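Last updated: December

Leave the Shoes by the Door

My sister-in-law put up a small sign in her entryway last winter. It says "Shoes off, please" and it has caused more discussion in our family than any election. Two of my uncles think it is rude. One aunt brings her own slippers in a bag and thinks the sign is the best thing in the house. I am with my aunt, and I would like to make the case for her side.

I grew up in Gindton, where people walked through the house in whatever they had worn all day. Nobody thought about it. The kitchen floor was mopped on the weekend and was dirty again by supper. My mother spent a good part of her life on that floor, and I never once connected the state of it with the boots I was wearing while I asked her what was for dinner.

When I moved to Conier for work I rented a room from a couple who had a firm rule. Shoes came off on the mat. For the first month I resented it. My socks had holes in them, and I had to sit down on the stairs every time I forgot my keys. By the second month I had bought new socks, and by spring I could not imagine doing it any other way. The carpet in that house was older than I was and still looked decent.

The usual argument for the rule is about germs, and I think it is the weakest one. Most of us are not going to get sick from a sidewalk. The better argument is about work. Dirt that stays at the door is dirt that someone does not have to sweep up, and in most homes that someone is the same person every time. If you live with other people, taking off your shoes is a chore you do for them in four seconds.

The argument against the rule is about guests, and I take it more seriously. A guest may have bad knees, or a brace, or a shoe that takes real effort to get back on. A guest may have dressed for the evening with the shoes as part of it. Asking a person to stand in a hallway on one foot while the host watches is not a warm welcome. My uncles are right about that much.
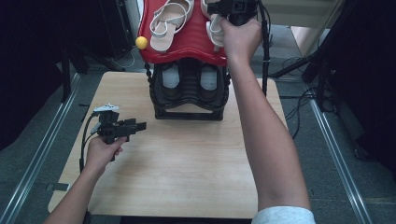

Cream sandals on a red tray, with a darker pair on the tier below.

But the trouble in those cases comes from the hallway more than from the rule. People put up a sign and stop there. If you want shoes off, you owe your guests a place to sit and a place to put the shoes. A plain chair will do. So will a rack or a tray, as long as it has room on it when company comes. I have been in homes where the rack was packed with the family's own things and the visitors' shoes ended up in a heap behind the door - and then the last person in could not get the door open.

You also owe them a warm floor, or something to wear on their feet. I paid 50 dollars for a basket of washable slippers from Jornon, a housewares store near me, and I thought that was too much at the time. They have been through several winters now. The big sizes go first, so buy extra of those.

And there have to be exceptions, made quickly and without a speech. The plumber keeps his boots on. So does anyone over a certain age who does not offer to take them off. When we had the reception after my father's funeral, at the house on Adebisi Street, we rolled up the hall rug and let everybody walk in as they were. It took an hour to clean the floors the next morning and I did not mind doing it.

What I would ask of the other side is small. If you come to a house and see a row of shoes by the door, stop and ask. You may be told to keep yours on. Most hosts will say so, even the ones with a sign. My sister-in-law does, though my uncles have never asked her.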